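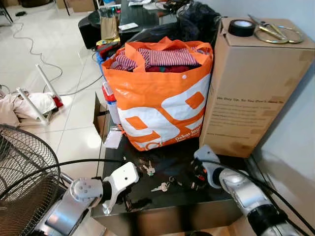
An orange and white woven shopping bag packed with folded clothes, with a tall cardboard box beside it.

Dietary fiber is the part of plant food your body can't fully break down. I've been writing entries for this wiki long enough to know that fiber gets skipped, which is a shame (I love this stuff!). It comes in two main kinds, soluble and insoluble, and most plants give you a mix of both.

Soluble fiber

This kind mixes with water and turns into a soft gel. Oats, beans, barley, and apples are good places to find it. The gel slows digestion down, so sugar gets into your blood more gently, and it can help lower LDL cholesterol too.

Insoluble fiber

Wheat bran, nuts, and the skins of many vegetables have plenty of this one. It adds bulk and keeps things moving, if you know what I mean. My own go-to is a bran loaf from the Loureiro bakery in Irkeldale, dense as a brick and wonderful with butter.

How much to eat

Advice varies with age, sex, and country, so check what applies where you live. I kept a food diary for 27 days and was sure I'd do great – I didn't! My best day came to 40 grams, and that was a day of lentil soup for lunch and again for dinner.

Go slowly if you're adding more. A big jump can bring gas and cramps, and you'll want to drink extra water along with it. People with bowel conditions should talk to a doctor first.

Supplements

Powders such as psyllium can help fill a gap. I tried a tub of Hiltamix last June and found it gritty, though it was fine stirred into yogurt. Whole foods also bring vitamins and minerals along with the fiber, so I'd still start with beans.

Related entries
Whole grains
Resistant starch
Legumes
Gut bacteria

Contact | Copyright Fendelen Food Wiki | Back to top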